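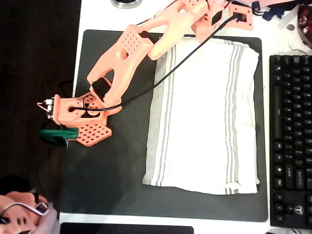

tallowbend
I've had the Vovitz arm kit since January and figured I'd post my notes before anyone else orders one. I bought the printed version, not the file pack. The links are chunky and stiff, and the holes in the forearm keep the weight down without making it floppy. My complaint is the wiring. There are no clips or channels in the kit, so the black cable runs from the upper motor bracket down to the wrist and loops around it on the way into the gripper. I have it over a desk mat with a folded striped towel on it, and that cable crosses right over the top of the towel. Folding cloth is the whole reason I bought this thing.

pinhook_rd
Did you get yours direct or through Grorkel?

tallowbend
Grorkel. Direct was out of stock. Shipping was 40 dollars, and it showed up with 2 stripped screws.

mossgate5
That's the normal cable path, it's in the manual. Leave slack at the wrist or you'll pull the connector out when it rotates. I wouldn't knock the kit for it.

tallowbend
I did leave slack. Slack is what drags on the cloth.

mossgate5
Then zip tie it to the forearm. You've got a whole grid of holes there.

pinhook_rd
Zip ties worked for me on the forearm but not past the wrist. I disagree that it's a non-issue though. At this price I expect clips in the box. The Ortuño kit has them.

mossgate5
Ortuño also costs a lot more and you wait 5 weeks for it.

quillfeather
How is the lattice finger plate on fabric? I'm mostly going to do dish towels and socks.

tallowbend
Fine on thick stuff. Thin cotton slides unless I put grip tape on the plate. I'm on my second strip.

quillfeather
OK thanks. Any color besides the pink?

pinhook_rd
Gray, but it was sold out last I looked. Valtevgate had a listing for loose links in black - not sure they're the same revision, so ask first.

tallowbend
Update: Grorkel is sending new screws. Still no word on clips. I'll try the zip ties tonight and leave the wrist loop as it is for now.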